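Unit 6: Reading a product sheet for a tabletop arm

Reading for this unit is the Vorkach sheet and the Ikonen sheet, both in the course folder. Bring them to class printed out. We will mark them up by hand.

6.1 What the seller gives you

The Vorkach is sold as a kit: arm, gripper, power supply, one cable set and a year of software updates. The sheet gives a payload of 400 grams and a list price of 1783 dollars. The Ikonen is sold as a service. You pay 115 dollars a month, and the arm goes back when the contract ends. Furnus, the reseller for both, adds a setup fee to the Ikonen that is not on the sheet. Ask for it in writing.

6.2 Payload

Payload is measured at the wrist unless the sheet says otherwise. Subtract the weight of any gripper fitted after that point. Check also whether the number holds with the arm fully stretched out. On the Vorkach sheet it does not, and the footnote is on the second page.

6.3 Grip tests

Sident publishes a grip test that many sellers quote. It calls for 100 picks of one block, always placed in the same spot. A high score there tells you the arm repeats well. It tells you little about mixed goods. For mixed goods, ask the seller for the object list, the starting positions, and what was counted as a failed pick. A dropped item and a missed item should be separate lines.
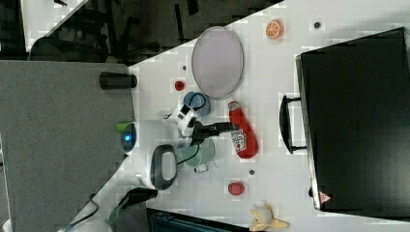
Object choice decides how much a mixed test is worth. A good set varies in shape, size and surface, and includes things that roll. The ketchup bottle lying on its side, with the black fingers close to its label, asks for a different grasp than the small red ball or the green cup with its handle. The flat oval tray is another case again, and the raised rim is the part to think about. Write down which way each object faces at the start, as a cup on its side and a cup standing up are two separate tests.

6.4 For next time

Pick five kitchen objects. For each one, note where you would grip it, how wide the gripper must open, and one way the pick could fail. Then say which of the two sheets gives you enough to judge. One page is plenty.

Course handouts, Unit 6 | Questions: use the course mailbox | Back to top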